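Mottram 餐具整理机器人项目进展报告（开放日专题）

报送：项目资助方
报送单位：Visenthorpe 社区技术工坊
报告时段：九月

各位资助方的同事：

大家好！先说一声抱歉，这份报告比上一份长了不少。上次写的多半是采购、场地、排线这些事，能说的不多，这一回开放日总算办了，想写进来的东西一下子多了起来，删来删去还是这么长，请各位多担待，泡杯茶慢慢看就好。财务明细仍旧按老规矩单独成表，附在邮件里，本文只谈工作本身。

一、开放日的由来

各位还记得，去年的资助协议里有一条，要求我们在项目中段安排一次面向居民的公开演示。当时定得比较宽，只说"适当形式"，我们内部为这四个字讨论了好一阵子。有同事想做成讲座，也有同事觉得摆个展位就行。后来大家慢慢达成一致：既然项目做的是厨房和餐室里的小活儿，那就请大家到工坊里来，站在机器跟前看它干活，有问题当场问，觉得哪里不放心也当场说。

场地用的是 Visenthorpe 工坊一楼的大间，上午十点开门，下午四点收场。原先想借 Brornomdale 那边的活动厅，那里宽敞，停车也方便，可是搬一趟设备再重新标定，前后要耽误好几天，算下来不划算，就放弃了。一楼大间稍微挤了些，好在通风不错，门口又有坡道，坐轮椅的朋友和推婴儿车的家长进出都还顺当。

当天登记入场的居民共76位，比我们准备的座位多出不少，后来又从楼上搬了些椅子下来。来的人里面，年长的居民占了大头，也有带着孩子的家庭，还有几位在学校食堂和养老餐室工作的朋友，她们的问题提得尤其细，后面会专门写到。

二、演示内容

演示分三个环节，每个环节之间留了休息时间，让大家走动走动、喝点东西。

第一个环节是讲解。我们用比较家常的话介绍了 Mottram 系统是做什么的：在餐室里把散放的勺子、托盘这类轻便餐具认出来，拿起来，再放到指定的位置。讲解时尽量不用术语，"位姿估计"说成"看清勺子朝哪边"，"抓取规划"说成"想好从哪儿下手"。有位老先生听完说，那和教孙子摆桌子是一个道理，大家都笑了，我们觉得这个比方很好，打算以后的讲解词里就借来用。

第二个环节是正式演示，用的是一台金属层架和配套的塑料餐具。选这套东西有我们的考虑。餐室里的柜子、架子多半有上下层，上层隔板会挡住一部分光线，也限制手臂伸进去的角度，比在平桌面上操作要难一些。餐具颜色我们特意挑得鲜亮，观众站在后排也容易看明白。

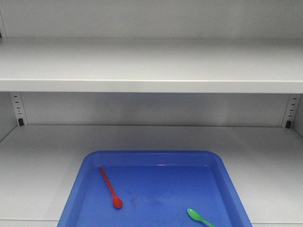

图1　演示用层架的下层，蓝色托盘内放红、绿勺子各一把。

层架是浅灰色的，隔板由两侧立柱条孔里的黑色小卡扣托住，需要时可以换孔调高度。这一点对我们很实用，因为不同餐室的架子层距不一样，换一换卡扣的位置就能模拟。托盘的蓝色和灰色层板反差很大，识别程序找托盘的边沿一向比较稳；要费功夫的是勺子，勺柄细长，方向又随意，斜着放、勺头朝里或者朝外，下手的位置都不同。塑料面还容易反光，托盘内壁上有时会出现一小块亮斑，早先的版本偶尔会把亮斑当成别的东西，这个问题在八月的更新里做了处理。

正式演示总共安排了40次取放，每次由观众来决定勺子怎么摆。我们原来只准备让工作人员摆放，临到开场前改了主意，觉得让观众动手更有意思，也更能说明问题。孩子们特别喜欢这个环节，排着队要来"考考机器"，有把两把勺子叠在一起的，有把勺子靠在托盘角上立着的，花样比我们自己测试时想到的还多！

结果如实向各位报告：40次里有3次没有成功。一次是两把勺子叠在一起，夹爪合拢时把下面那把碰歪了；一次是勺子贴着托盘的圆角，夹爪下不去，系统等候之后自行放弃；还有一次是夹起之后在半途滑落。三次都没有损坏物品，也没有人受到惊吓，倒是滑落那次，全场一齐"哎呀"了一声，第二次重来成功的时候又一齐鼓掌，气氛很热闹。

第三个环节是自由提问，本来留了半个钟头，后来一直聊到收场。

三、居民和从业者的意见

散场前我们发了意见卡，收回23张，写得都很认真，有几张正反两面都写满了。工作人员另外记录了口头意见。归拢之后，大家关心的主要有下面几件事。

提得最多的是卫生。机器夹勺子，夹的是柄还是勺头？夹爪多久清洗一次？用什么洗？几位在餐室工作的朋友对此格外上心，她们说平时培训里反复强调手不能碰到入口的部分，机器也应当守同样的规矩。这个意见非常中肯。目前的程序优先夹柄，但是当勺柄被遮挡时会退而求其次，有可能碰到勺头。我们已经把"只夹勺柄"列为下一阶段的硬性要求，夹不到柄就停下来请人帮忙。

关于清洁，还有一位观众留意到，用久了的塑料托盘底面会有擦痕和深浅不一的印子，问机器会不会替人看出来哪个托盘该重洗或者该换。这个功能不在原定范围之内，现有程序也不做这样的判断。我们觉得它有价值，先记在这里，等与各位商量之后再决定要不要做。

其次是速度。不少人觉得它慢，有位大姐直截了当地说，她一只手抓一把，机器才拿起一个。这话我们没法反驳。现在的速度是为了安全而有意压低的，开放日当天又比平常调得更慢一档。往后在没有人靠近的时段可以适当提速，但在有人走动的餐室里，我们仍然倾向于保守。

再就是会不会顶替人手。问这个问题的有两位食堂工作人员，语气很平和，我们也尽量坦诚地回答：项目目标是减轻收尾时段反复弯腰、反复伸手的活儿，现阶段的能力离独立完成一个岗位还很远。至于将来用人单位怎么安排，工坊不能替别人作保证。我们答应她们，试用阶段会邀请一线员工参加每月的碰头会，听她们讲实际用起来是省事还是添事。

另外还有一些零星的意见，也抄在这里备查：讲解时话筒声音偏小，后排听不清；演示区的围挡高了些，小朋友要垫脚；茶点很好吃，希望下回多备些无糖的；希望能有一份大字版的说明单。前两条和最后一条我们已经着手改进，茶点的事也一定照办。

四、本时段其他进展

夹爪指垫换过一次材料，由 Zillano 的供应商提供样品，比原来的软一些，夹细柄时贴合得更好。缺点是磨损快，眼下还在观察更换周期。滑落那一次用的正是新指垫，究竟是材料的关系还是夹持位置偏了，记录还没有分析完，下一份报告再给出说法。

识别程序方面，补充了叠放和贴边两类情形的训练数据。开放日上观众摆出来的那些花样，凡是工作人员记下来的，我们也照样重摆了一遍补录进去，算是居民们给项目的一份礼物。

人员培训方面，工坊的两位值班员已经能够独立完成开机、标定和急停检查。急停按钮的位置根据开放日的经验往外挪了，站在围挡外侧伸手就够得到。

五、经费与进度

经费使用在预算之内。开放日本身花费不多，主要是茶点、印刷和临时围挡，其中围挡可以重复使用。指垫样品的费用从耗材一项列支，未动用预备金。

进度上有一处延后需要说明。原计划在九月完成与 Brornomdale 餐室的试用协议，目前对方的保险条款还在审阅，估计要推到十月。对方态度一直很积极，也派了人来参加开放日，我们判断延后不会影响整个项目的结项时间。

六、下一步安排

接下来的工作，首先是把"只夹勺柄"这条要求落实到程序里，并在层架的不同层距下各测一遍。测试会沿用开放日的办法，请不熟悉系统的人来摆放餐具，我们自己人摆久了难免有习惯，总是那么几种摆法。

其次是和 Brornomdale 餐室签好协议，做一次现场勘查，量好架子的尺寸、过道的宽度，看看插座在什么地方。那边的架子听说比我们的深，手臂够不够得到最里面，要到现场才知道。

再往后，如果各位没有不同意见，我们想在春天再办一次规模小一点的开放日，专门请餐室和食堂的从业者来。这次最有用的建议多半出自她们，而当天人多，她们有些话没来得及讲完，心里一直觉得过意不去。

七、想请各位定夺的事

一是托盘磨损与污渍识别是否纳入范围。若纳入，需要追加数据采集的时间，经费可以在现有预算内调剂，不另行申请。

二是春季小型开放日可否从宣传费的结余中列支。

三是各位当中若有人愿意来工坊看看，我们随时欢迎。设备平时就架在一楼，提前一天打个招呼，值班员会把系统预热好，您也可以亲手摆几把勺子试一试。

再次感谢各位一直以来的支持和耐心，尤其是春天设备迟迟不到货的那段日子，各位一句重话也没有说，工坊上下都记着。意见卡的全文抄录和40次取放的逐次记录一并附上，如有字迹辨认不清之处，请来信，我们再核对原件。

Visenthorpe 社区技术工坊
Mottram 项目组　敬上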